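Wartime letters find their way back to Pralatitz

3 February 2023

A bundle of letters written by men from Pralatitz during the last war has come home at long last, and the local history society could hardly be more pleased. There are 772 of them, most in pencil, and they had spent over 40 years in an attic in Oten before the house was sold last June and the new owners kindly got in touch. 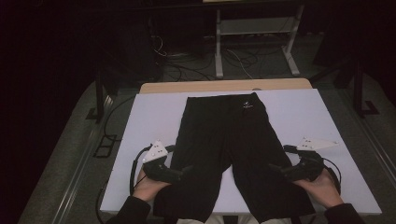

Many were sent from the camp at Nirnard, where the young men of the valley did their training before being shipped abroad, and they are full of the small things you would expect (the food, the rain, whose boots leaked, and whether the dog was behaving itself at home). A good number never reached the families they were meant for, which makes it all the more touching that some of those families can read them now. 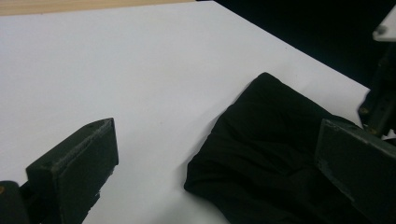 One granddaughter told the society that she had read her grandfather's letter aloud at the kitchen table and had to stop twice, as it sounded so very like her own father talking.

So far 316 of the letters have been copied out, and relatives are warmly invited to come and look through them at the Belay reading room.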